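Resetting the table between episodes - what does your written procedure say?

Thirumalai Salian
We run a two-arm tabletop cell at Flunddale and I'm rewriting the operator sheet. The old one says "return objects to a sensible position", and every shift reads that differently. My draft says both arms parked, fingers clear of everything, then hands in. Objects go back to taped marks. Is that too strict for a target of 400 episodes?

dasia_bench
Not too strict on the arms. Parked means motors off as well, in my book. I'd drop the taped marks though. You end up with a policy that only knows one layout.

Predthorpe
Disagree with dasia on motors. Ours sag when you cut power and you spend longer re-homing than resetting. We hold position, press the stop, and the second operator calls it before anyone reaches in. Over 1,000 episodes on that rule.

dasia_bench
And if you're on your own in the evening, who calls it?

Predthorpe
Then you don't run. It's on page 2 of ours.

Thirumalai Salian
Fair point on marks. I could have a printed list of 55 layouts and work through it. What I can't settle is a minimum gap between fingertips and objects before the start signal. With a set like this one, cup on the red ring and the pail beside it, the left fingers are already right down by the ring.

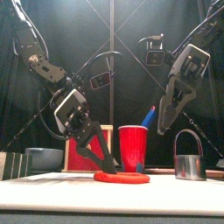 Shetty says a fixed gap is the wrong rule for soft items, and he would write it for rigid ones only - cups, pails, boxes - and leave fabric to the operator.

dasia_bench
Leaving it to the operator is how you got "sensible position". Put a number in for both.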